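Search this journal Search Advanced

Bhatia Robotics Unit, Jedby. March. 2 comments 14 shares

3.2 Table setup for the Skudach cell

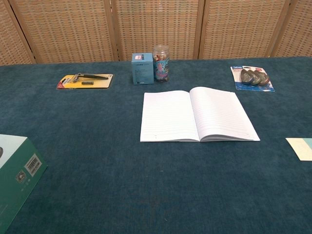 Figure 2. Table with open lined notebook, boxed and blister-packed items, and woven divider behind.

3.3 Upkeep

The cloth is brushed before each run and replaced when it wrinkles. Joint offsets are checked every 14 days. Over 365 days the cell logged 762 runs, and the wrist cable was replaced twice.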